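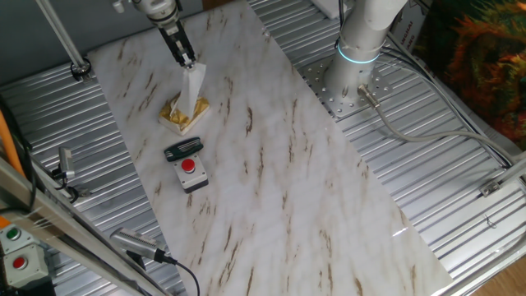
Marble Slab Work Surfaces: Frequently Asked Questions

This page covers polished marble slabs used as loose work surfaces on benches and aluminum profile tables. It applies to the Sturamon and Lorente slabs sold through Brernura. Installed kitchen counters are covered on a separate page.

Can a polished slab lie directly on ribbed aluminum extrusion?

Yes, provided the ridges are level with each other. A ribbed panel supports the stone along many narrow lines, and any ridge that stands higher than its neighbors carries more than its share. Check with a straightedge in both directions before placing the slab. If light shows under the straightedge, put a thin rubber or cork sheet between the stone and the metal.

Does the slab have to be parallel to the table edge?

No. A slab may be set diagonally if that suits the work. Keep all four corners supported. An overhanging corner is the part most likely to break when someone leans on it.

Should the slab be bolted down?

Do not drill a finished slab. Use edge stops fixed to the table, with a soft pad where each stop meets the stone. Screw clamps are acceptable at low force. Anything else that needs a rigid mount, such as a perforated plate or a support rod, should be fastened to the table beside the slab.

What is the correct way to wipe it?

Dry paper first, to lift loose dust and grit. Then a cloth dampened with water and a few drops of pH-neutral soap, then clean water, then a dry cloth. Use light pressure on the first pass. Paper does not normally scratch marble, but grit trapped under paper can.

Can I use vinegar or a bathroom cleaner?

No. Marble is mostly calcium carbonate and reacts with acid. The result is an etch, a dull mark where the polish has been lost. Lemon juice, vinegar, descaler and many bathroom sprays will all do this. Etching is damage to the surface itself and cannot be washed out.

Are paper napkins suitable?

Plain white ones are. Printed napkins can release color when damp, and a colored stain in pale stone is slow to remove. Crumple the napkin so that it presents several folds to the surface, and change it when the folds are dirty. For the last dry pass a lint-free cloth leaves less fiber behind.

How do I clean a small item that has a foil-like finish?

Dry, with a soft napkin and very little pressure. Creases in a crinkled finish hold dust, and the high points wear first, so short dabs are safer than long strokes. Hold the item by its base. Do not use abrasive pads or solvent unless the maker of the item permits them.

Can I leave hand tools on the slab?

A folding multi-tool or a hex key set may be laid flat on it. The usual causes of damage are dropping and dragging. Lift tools when moving them. Fold away blades that are not in use. Do not leave wet steel on the stone overnight, as rust stains penetrate and need a poultice.

What about push-button boxes and other housings?

Check the underside for exposed screw heads or molding burrs. If there are any, add felt or rubber feet. A box that is pressed many times a day will creep across a polished surface, and rubber feet prevent this as well.

How should cables be run?

Around the slab where possible. A cable may cross the stone, but it should lie slack and should not be pulled over the edge. Some black cable jackets contain plasticizers that can mark pale stone after long contact. Lift the cable and wipe under it at each cleaning.

Are brown and tan veins a defect?

No. Veining is a natural feature and varies from slab to slab. A vein differs from a crack in that a fingernail passed across it does not catch. If the nail catches, clean the line, dry it and check again under a low light.

The surface reflects too much light. What can be done?

Move the lamp before changing the stone. A glossy surface returns a bright spot wherever the lamp, the slab and the viewer line up, and a small change of angle will usually clear it. A honed finish reflects less but shows oil more readily. Lorente slabs are available honed.

How often should it be sealed?

Test with water. Put a few drops on a clean, dry area and wait 7 minutes. If the stone darkens, reseal it. We use Sivden penetrating sealer, applied thinly, with the excess wiped off before it dries. Allow 40 hours before returning objects to the surface.

Last revised 2020-08-15

Comments

bench_422
Cork sheet under mine since March. No rocking. The cork does hold dust along the ridges, so lift the slab now and then if you can.

Cosmin Chiriac
Does the water test work on a honed slab, or does it read differently?

Brernura Support
Same test, same waiting time. Honed stone may darken sooner.

tk256
Etched mine with descaler before I read this. Can it be polished out by hand?

Brernura Support
Light etching, yes, with marble polishing powder and a damp felt pad. If you can feel an edge to the mark, it needs a stone shop.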